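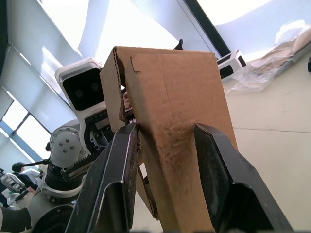 Chapter 5
The Corrugated Box

Before you read
Find a cardboard box at home or at your workplace. Put it on a table and keep it near you while you study this chapter. Which parts of it are made of one sheet, and which parts are joined? Where has it become weak?

5.1 A common object with a hidden structure

Almost every product that we buy has spent some days of its life inside a corrugated box. We cut the tape, take out the product, and fold the box for recycling. In these few minutes we seldom look at the box itself. But for a person who works in packing, the box is the first thing to be understood, and the product comes after it.

In Chapter 4 we studied paper and its fibers. Now we shall see what happens when several layers of paper are glued together. The simplest corrugated board, which is called single wall board, has three layers. The two outer layers are flat and their name is liners. Between them there is a wavy layer, the medium. Each wave of the medium is called a flute. If you look at the cut edge of the board, you can see the flutes as a row of small arches.

An arch is strong when it is pressed from the correct direction. In a standing box the flutes usually run up and down, like many thin columns in the wall of a building. For this reason a light box can carry other boxes on top of it. If the same board is turned so that the flutes lie sideways, the wall will bend much sooner.

5.2 Names of the parts

It is useful to agree about words, because in daily speech people call everything "the side." In this book we use the following names.

Panel: one of the four upright walls of the box.
Flap: the part that continues from the panel and folds to close the top or the bottom.
Score: the pressed line where the board is meant to fold.
Slot: the narrow cut between two flaps that are neighbors.
Joint: the place where the first panel and the last panel are glued, stapled, or taped together.

A flap can stand up, fold out, or fold in. When we pack, we want all four top flaps to fold outward and to stay low, so that the hands can go in freely. New flaps do not like to stay there. The board remembers its flat shape, and a flap that was folded only once comes back toward the middle. Fold it fully outward along the score, press with the palm, and release it slowly.

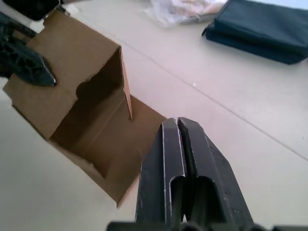 5.3 How a box becomes damaged

Damage begins more often at the edges than in the middle of a panel. The middle can receive a push and bend a little. At the edge the flutes are open, and there the liner has no support on one side. When tape is pulled away quickly, it takes the outer liner with it and leaves a ragged place. When a box is lifted by one flap, the score must carry the full weight, and a tear starts at the end of the slot.

We can divide the damage into three kinds.

Surface damage. The liner is marked or scratched, but the flutes are not touched. The box may be used again.

Crushed board. The flutes have been pressed flat. The board looks almost the same as before, but it feels soft between the fingers. A crease which runs down the middle of a panel is a sign that you should check for this. A crushed box should not stand at the bottom of a stack.

Open damage. The board is torn through, or a notch is missing from an edge. A small notch in the edge of a top flap can be covered by tape. A tear at a corner is more serious, as the corners carry the larger part of the load.

5.4 A case from the warehouse

The company Van Dijk sends kitchen goods to small shops. In one December it used 3598 boxes, and 764 of them were boxes that had already made one trip. The packers sorted the used boxes by hand, according to the three kinds of damage given above. They pressed each corner with the thumb and they opened and closed each flap one time. Boxes with open damage at a corner were cut into sheets and used as layers between plates.

The result of this work is discussed in section 5.7, together with the costs. For the moment, please notice only the method. No instrument was necessary, and a new packer could learn the checks in one Saturday shift.

Words to learn in this chapter
liner, medium, flute, single wall, panel, flap, score, slot, joint, crushed board

Task 1
Take the box that you put on your table. Write down the direction of the flutes in one panel and in one flap. Then press each corner with your thumb and note which one is the softest. Keep your notes, as you will need them again for Task 4.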